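Dimanche 15 avril 2018
Par Bhavana Thomas

Rapport d'avancement à la fondation Dauda – exposition et catalogue « Drarnevberg, œuvre sculpté »

Le dernier rapport promettait un inventaire « pratiquement clos ». L'adverbe était de moi et je le retire. Au moment où je l'écrivais, nous avions 533 fiches et la conviction d'avoir vu le plus gros. Les réserves de Vultside ont ensuite ouvert une deuxième pièce, puis l'escalier qui y descend, et le compte s'établit maintenant à 1 082 pièces, fragments compris. Le sculpteur jetait peu et ne datait rien.

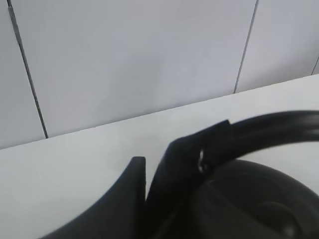
La question des fragments nous a pris une bonne partie de l'hiver. Faut-il donner un numéro à chaque éclat de plâtre, ou regrouper ce qui vient manifestement d'un même moulage ? Jitendra Singhal défendait le numéro individuel, moi le regroupement, et nous avons adopté une solution mixte qui nous déplaît à tous les deux. Elle a le mérite d'être appliquée de la même façon par tout le monde, y compris par les stagiaires, qui l'ont comprise avant nous.

Côté attributions, quinze petits bronzes restent en suspens. Ils portent la marque de la fonderie Sudumance, ce qui prouve qu'ils ont été fondus et pas grand-chose de plus. La fonderie a retrouvé un registre de commandes ; les pages qui nous intéressent ont servi de brouillon à un apprenti doué pour les chevaux. Nous avons tout de même pu y lire deux titres et une adresse de livraison.
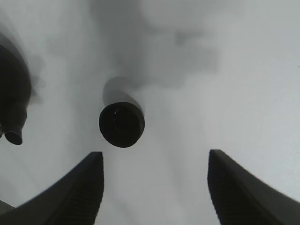
Le texte principal du catalogue est écrit aux deux tiers. Le chapitre sur les commandes publiques est le plus avancé, celui sur les années d'enseignement le plus maigre, faute de lettres. L'essai sur la polychromie, confié à un auteur extérieur, nous est parvenu avec un mois de retard et le double de la longueur convenue. Il est excellent, je le signale avec un certain agacement, et il faudra trouver seize pages quelque part.

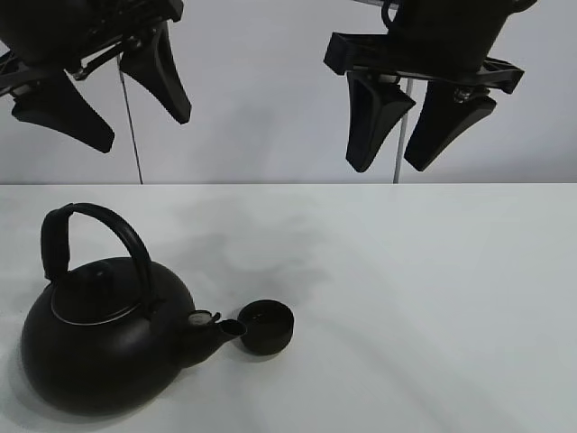 Le budget tient, à une ligne près. Le transport des trois grands plâtres dépasse le devis de 1 138 euros, le transporteur ayant découvert que le portail de Vultside était plus étroit que sur le plan. Nous proposons de prélever cette somme sur le poste « vernissage », où elle manquera surtout aux orateurs. Votre accord écrit nous suffirait.

Reste à faire d'ici août : la campagne photographique des reliefs, la relecture des notices et le choix définitif du titre, sur lequel je préfère ne donner aucune date.

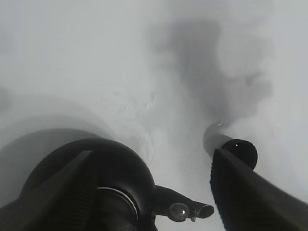
Surface claire, ombre gris foncé aux contours flous.

Dernière mise à jour : version relue par J. Singhal, annexes financières jointes.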